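Review: the Pliredent Teardown Kit, after one term with a robotics club

The Pliredent kit promises to teach a club "automated disassembly" in a box: a gripper with a wrist camera, a set of spare finger pads, the Jonley control software and a binder of exercises. Our school paid 600 dollars for it, 300 of that from a bake sale, so I feel I owe the brownies a fair write-up.

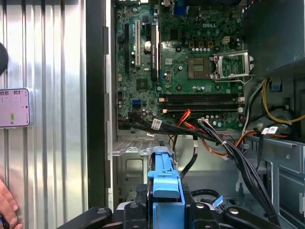 Exercise one asks for "a typical office computer," and the binder is relaxed about what that might mean. Ours came out of the Gilmartin annex with the rest of the retired machines. The binder suggests starting with the memory, then the drives, then any loose cables, as though cables came any other way. On the old Dell the memory slots were empty, as was the processor socket, so my students skipped ahead with indecent speed to the drive bay and its blue plastic caddy.

The gripper itself is good. It closes smoothly, it stops when told, and it has survived 2 semesters' worth of enthusiasm packed into one. The linkage is held together with hex screws, and the kit includes a single hex key, which went missing by September. Buy another.
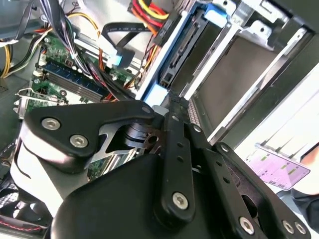

Software is where the stars start to drop off. Jonley takes five minutes to load and greets you with a cheerful chime, usually while someone is asking me why it hasn't loaded. Saved positions work well once you find the menu. The undo button undoes things on the screen only.

Kieran Lenihan, our most patient driver, rewrote the cable exercise from scratch and got a better lesson out of it than the binder did.

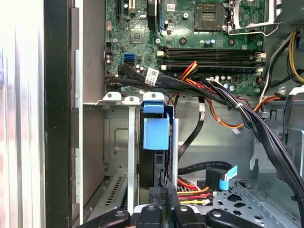

We also tried the cheaper Clurkar arm last year. It had nicer paint and the grip of a damp sock. The Pliredent wins easily, though I miss the Clurkar manual, which had an index.

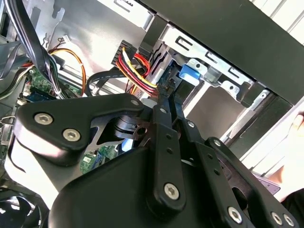
The gripper at work beside the drive cage.

Four stars for the hardware, 2 for the software, none for the hex key. I'd buy it again if somebody else did the baking.

12 people found this review helpful | 5 comments | Share

Related reviews
Clurkar desktop arm: one year on
Spare finger pads compared
Hex key sets for forgetful clubs

Contact | Copyright Club Bench Reviews | Back to top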